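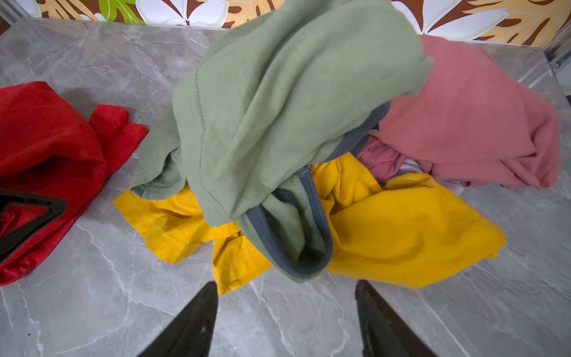 Today's pile, green tee on top, mustard one under it.

skoris_466
Posting in the laundry subforum since the textile one is dead. I'm trying to pin down why the neck ribbing on my cotton T-shirts goes wavy while the body stays flat. Affected shirts are all single jersey with a contrast rib collar, like the green one. Wash is 5 shirts per load, warm, normal spin, then tumble dry on medium. After seven washes the collar no longer lies against the neck. Body length is down a little, width unchanged. Detergent is Skasora liquid at the dose on the cap. What am I looking at, shrinkage mismatch or elastane failure?

plainweave
Mismatch, most likely. Jersey relaxes in the length direction over the first several washes. Rib is a different structure with a different relaxation rate, and it was stretched slightly when it was sewn on. The body shrinks along the neckline seam, the rib doesn't follow, and the extra length has to go somewhere. It goes into waves.

Elastane failure looks different. The rib goes slack and stays slack, and you may see short pale threads poking out of the wales.

tubdrain
Disagree with the order there. Medium heat in a dryer is quite enough to age elastane, especially if the machine overshoots. Medium on my old Groltis was hotter than high on the one that replaced it. Before blaming the knit I would put a probe thermometer in the drum exhaust and see what medium means on that particular unit.

plainweave
Exhaust temperature is a fair thing to check, but seven cycles is early for heat damage unless the dryer is badly off. Relaxation shrinkage in jersey shows up in exactly that window.

skoris_466
No probe here. I can say the collars still snap back when pulled. They just don't sit flat.

plainweave
Then the elastane is fine. That was the test I was going to suggest.

tubdrain
It rules out complete failure. Partial loss of recovery still passes a hand pull. You need to mark a length on the rib, stretch it to a fixed point, hold for a minute, release and measure again after it rests. Compare with an unwashed shirt from the same maker or the number means nothing.

Senad Dumitrescu
I did alterations for a uniform supplier and saw this constantly. Both of you are describing real effects. What we found on returned shirts was that cut ratio mattered more than either. If the rib is cut too close to the length of the neck opening, it has no tension in it and waves as soon as the body moves. On a decent shirt the rib is clearly shorter than the opening and gets eased in.

Check by laying the shirt flat, unironed, and looking at the seam. If the jersey puckers slightly toward the rib, tension is still there. If the rib ripples and the jersey is smooth, the rib is too long for the opening.

skoris_466
Rib ripples, jersey smooth. On all of them.

Senad Dumitrescu
Cut ratio, then. You can steam it. Lay it flat, push the rib into shape with your fingers, steam from just above without touching, and let it cool before moving it. Lasts until the next wash.

tubdrain
Steam on elastane. Fine, but keep it short.

hemline_aubert
Does turning them inside out change anything? I've always done that for prints and never noticed a difference at the neck.

plainweave
Not for this. It reduces surface abrasion. Line drying would cut the shrinkage on new shirts — on these it has mostly happened already.

skoris_466
Two new ones are coming in January. I'll hang one and tumble the other, same loads otherwise, and measure the neck opening on both. Will post numbers in this thread.

tubdrain
Measure before the first wash too. People always forget that one.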